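June 18, 2026

Morning, on the bus

Left Hendis in the rain with a thermos and a bad attitude. The parish bulletin has been calling this a "pilgrimage" since before Lent, and I have been calling it a bus trip. I only put my name down because the people at the Tuesday-night soup table kept asking, and I ran out of ways to say no that didn't sound like what they were.

It cost $80, lunch included. I have nothing against $80, but I did notice that the form asked for dietary needs, an emergency contact and a "spiritual intention for the journey", in that order, with a line for each. I left the last one blank. Then I felt rude and wrote "my knees".

We said the rosary as far as the Ferero turnoff. I will say this for it, it makes a highway shorter. I lost my place in the third decade watching a transport truck try to merge, and when I came back everyone was still going and I just got on again where they were. My mother used to say that was the whole use of it. I never knew whether she believed that or was making excuses for falling asleep.

The woman across the aisle told me she had been healed of something at Zulldale when she was a girl. I asked what. She said she didn't remember, she'd been four, but it had been serious. I had nothing to say to that and offered her a peppermint.

Zulldale, before lunch

The shrine is smaller than the brochure makes it look. It sits up behind the old school and the path to it is gravel, fairly steep, with the stations set along one side. The booklet says 298 steps from the gate to the door. There are no steps. It's a slope. I asked the young man handing out the booklets and he said it meant footsteps, and that the founder had prayed for a different soul on each one. Whose footsteps? I have short legs. He laughed, to his credit, and said he'd wondered the same thing and that his own came out lower.

So that is the sort of thing I mean. A nice old habit of praying while you walk uphill gets a number attached, and then it's in a booklet, and in another generation somebody will be telling children that the number was given in a vision. I don't think anyone is lying. I think people want a thing to be firmer than it is, and they press on it until it sets.

I walked it anyway. I started out praying for one person per step, since that was the instruction, and got through family, then the dead, then the neighbours, including the ones with the dog. After that I was down to faces: the cashier with the wrist brace, a boy I taught who went out west and never wrote. By the top I was short of breath and rather quiet, and I would like it noted that I'm not claiming anything for that. It was a hill.

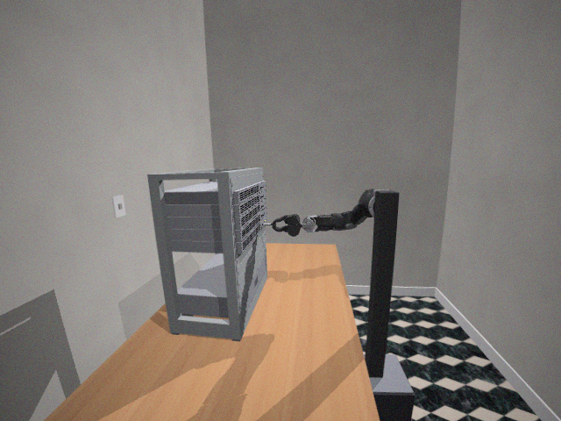

Afternoon, the talk

Lunch was egg salad. After it we were put in the hall for a talk on "recognizing holiness in ordinary life", given by a deacon from Steinbach, and I had the end chair in case I needed to get out.

He began badly. He had a story about a man who found a lost wallet after praying, and I am so tired of the wallet story. Where are the talks about the people who prayed and the wallet stayed lost? I must have sat through dozens of these in my life and God seems to be forever running a lost-and-found. Meanwhile the woman who ran our food cupboard for half her life prayed every morning to see her son again before she died, and she didn't. She is the nearest thing to a saint I've met. No one tells her story in a hall because it doesn't finish properly.

Then he put his notes down and talked about sitting with the dying, which he does most weeks, and that was better. He said he used to bring things to say and now brings hand cream. He said dry hands bother people more than doctrine does at that point. I wrote that on the back of the booklet. I still think he was a bit pleased with the line, but I believe he does carry the hand cream.

There were questions. A man near the front wanted to know how you tell a real holy person from someone who is only nice. The deacon said time, mostly, and whether the people who have to live with them agree. I would have liked more on that. Instead we got a long contribution from the second row about a weeping statue, and I went to find the washroom.

Gift shop

Went in only to wait out the rain. 2 candles for the price of one, if both were blue. Bought 2 and am annoyed about it. They also had holy cards with a prayer on the back "never known to fail". I turned one over to see who had been keeping the records. No source given.

I did buy a small plain cross for the soup table, where the old one lost an arm in December and has been propped against the sugar ever since. Not sure I'll put it out. Some of the regulars are fond of the broken one.

Home, late

Bus back was mostly sleepers. The peppermint woman asked if I'd had a good day and I said yes before I'd thought it over, so I suppose there's some evidence in that, though one witness, tired, with wet shoes, isn't much to go on.

What I can't get around is the hill. I don't believe the number, and I don't believe in doing it for the number. But I have prayed more for that cashier today than in all the years she's been ringing in my groceries -- which is to say once -- and I don't even know her name. I could ask. It's on the badge, I've just never had the right glasses on.

They want to go again in the fall. The sign-up sheet went around on a clipboard and I passed it along without writing anything. Then at the church doors it was sitting there on the radiator with a pen tied to it. I haven't signed. Knees sore. Need milk tomorrow.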